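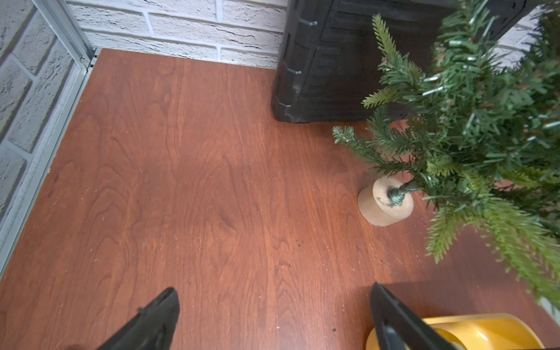
Reddish-brown wood grain, with white-painted brick behind. Photo: Plader

Journal publisher promises reviews in 15 days, but editors want to see the numbers

The journal publisher Sesum says it will cut the time authors wait for peer review to 15 days, starting in November, by paying reviewers in credits and dropping them from its list if they miss a deadline. How it plans to keep the reviews worth reading is less clear.

Under the plan, announced Tuesday, anyone who turns in a report on time earns credits toward the publishing fee at any of the company's 33 journals. A reviewer who is late twice is taken off the list for a year. Matching papers with reviewers will be handed to Torketeck, a software firm that sorts people by the keywords in their past papers.

Sesum's case rests on a trial at two of its journals. The company says 118 manuscripts went through the new system and 72 of them had two full reports by the deadline. It has not said how many reviewers were asked and declined, how long the reports were, or how many papers were accepted compared with the year before.

"Speed is the only thing they measured, so speed is the only thing they can tell us about," said Annag Shearer, who edits a small physiology journal with no tie to the company. "I can get you a review by tomorrow morning if you don't mind what's in it." 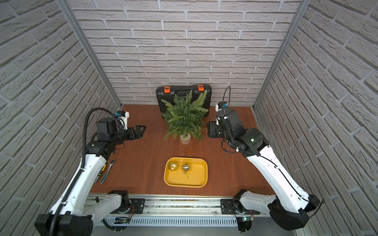

Two white-and-black robot arms face each other across a tabletop, with a black tool case at the back wall. Photo: Plader

Blair Laing, head of publishing at Sesum, said quality would be checked by handling editors, as it is now. Asked whether those editors would get more time or pay for the extra work, he said the question was "under discussion." He also said the remaining trial papers were reviewed "within a reasonable period" but would not give a figure.

The keyword matching has drawn its own complaints. Ruaridh Haldane, a cardiac surgeon who reviewed for the trial, said he was sent three papers on drug dosing in children, a subject he last touched as a student. He turned down all three. Each refusal brought a form email reminding him of the credits he was giving up.

"Someone less stubborn would have said yes," he said. "Then the authors get a report from a person who is guessing."

Laing called those cases early errors and said Torketeck had since adjusted its settings. Torketeck did not answer written questions about what was changed.

There is also the matter of what a credit is worth. The terms posted on Sesum's site say credits expire after a year and cannot be used by co-authors. They give no cash value, and the company may change the exchange rate -- or end the scheme -- without notice.

Gillespie Tennant, who sits on the editorial board of one of the trial journals, said the board learned of the expansion from the press release. It had asked for a written report on the trial first and has not received one. Laing said a summary would be shared "in due course." The board meets again before the November start, and Tennant said he plans to ask for the full data then.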